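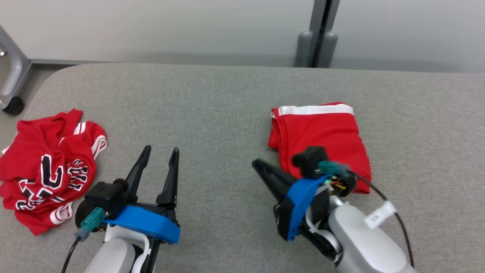
Back from three days at Entwistle and I've got so much to say about this lake that it's going in a thread. Carp, mostly, plus a bonus tench I'm still grinning over. I go in layers at this time of year, and red is my color (yes, I know, the fish can supposedly see it, they've never complained). One red garment folded, one red jersey in a heap is pretty much how my kit looks after any trip, and the heap is always the one that smells of groundbait. Anyway, the fishing!

1/ Entwistle is a long skinny lake with a dam at the south end and a shallow, reedy arm up top. Most people set up near the dam because the parking is right there. I walked. It's 400 yards with a loaded barrow and there's one nasty stile, but the top arm had fish rolling in it before I'd even put the bags down.

2/ First job was the leading rod. No bait, just a bare lead and braid, feeling my way along the bottom. Silt, silt, silt, weed, then a lovely firm *donk* at 30 yards. Cast again, donk. That patch was no bigger than a dinner table and I fished it the whole time.

3/ Clipped up both rods to it, marked the lines with a bit of pole elastic, and picked a dead tree on the far bank as my aiming point. Please pick something that doesn't move. I once lined up on a parked van at Konevitz and the van went home for lunch.

4/ Bait was simple. Hemp, a little corn, and chopped boilies, maybe a pint at a time by catapult. I had a whole bucket with me and most of it came home again. June 2023 has been warm and the water was full of natural food, so I didn't want to pile it in.

5/ Rigs: short hooklink, size 8 hook, a single grain of real corn with a grain of fake on top to lift it a touch. Lead clip so the lead can drop if a fish gets into the weed. I used to tie all sorts of fancy things. My catch rate has gone UP since I quit doing that and spent the time sharpening hooks.

6/ Evening one: two line bites, nothing else. I sat on my hands. The old me would have reeled in and recast five times and spooked every carp in the arm.

7/ First light, left rod tore off. Proper one-toner. I was in my socks. It kited right, straight for the reeds, and I put the rod tip under the water and just leaned on it until it turned. A common, long and dark, with a tail like a shovel. What a fish!

8/ I'd hoped for the next one to come from the same rod and of course it was the other one. Mirror this time, smaller, with a row of big scales along the shoulder that looked like somebody had stuck them on by hand. Back she went after a quick wet-down on the mat.

9/ The tench came in the middle of the day, when I was eating noodles and had fully given up on anything before dark. Olive green, little red eye, fought like crazy under the rod tip. I love carp but I might love tench more. There, I've said it.

10/ Gear note for those who always ask. The barrow is my old Skidstead and the front wheel still squeaks. Reels are the Traltance ones I bought secondhand in February, and this was their first real outing. Smooth clutch, no drama, and one of the handles has a wobble that I need to look at.

11/ Things I'd change: a longer landing net handle, for sure. The margin in the top arm is shallow a good way out and I was knee deep every time. Also more socks.

12/ Rules, before you load the car. Barbless hooks only, no nuts of any kind, and you have to dip your net and mat in the tank by the gate on the way in. The tank is next to the sign, on the left. Please do it properly, it takes a minute.

13/ Final tally was five carp and the tench. The friendly guy two swims down had one carp and a whole lot of bream, and he'd put in way more bait than me. Could be the spot, could be the bait, could be luck. I'd happily go back and find out.

14/ Somebody asked about the sunken branches off the second point. They're still there, and I left a lead in them to prove it. Fish well to the right of them and keep your rod low on the strike.

15/ Next stop is Konevitz, hopefully with a south wind blowing into the corner by the pump house. I'm already tying hooklinks. If you've fished that corner, tell me how deep it is!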